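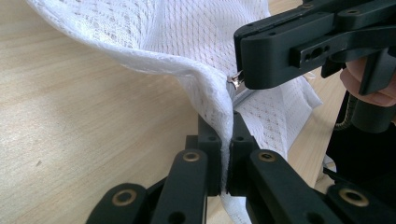
HOME & TEXTILES

Gedard to close its Plosturis curtain shop in March

Home goods seller Gedard will close its shop in Plosturis in March and move all curtain and table linen sales to its larger store in Simis. The company announced the change Friday.

The Plosturis shop has eight employees. Gedard said all of them have been offered jobs in Simis, a 30-minute bus ride away. Five have accepted so far.

The lease on the Plosturis building ends this spring, and the company said it could not agree on a new rent with the owner. The shop has been open for 11 years and mostly sells net curtains, tablecloths and fabric by the yard.

Customers with unpaid alterations or special orders can pick them up in Plosturis until the last day of business. Anything left after that will be sent to Simis and held for 200 days. Gift cards will still be good at the Simis store and by mail order.

White fabrics and ends of rolls go on sale at 30 percent off next week. Shelving and cutting tables will be sold after the shop closes.

The building's owner, Pyo Properties, said it has had calls from two possible tenants, one of them a bakery. The 3,647-square-foot space includes a basement that Gedard used for storage.

Shop hours stay the same until closing.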